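Retardo de entrada en la puerta principal

Publicado en julio · por Troltura · 3 comentarios · 12 veces compartido

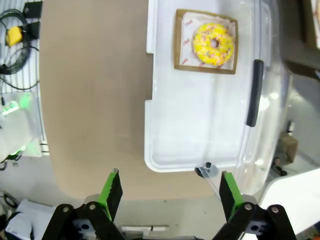 Caja de plástico transparente sobre cartón.

El miércoles cambié el retardo de entrada de la central Catum. Venía a 270 segundos, un margen excesivo para un pasillo corto. Lo bajé a 100 y el teclado empezó a pitar antes de que pudiera dejar las bolsas. Ahora está en 150 – suficiente.

El contacto magnético sigue en la zona 2. El registro guarda 153 eventos, casi todos aperturas normales. Falta revisar la batería de la sirena.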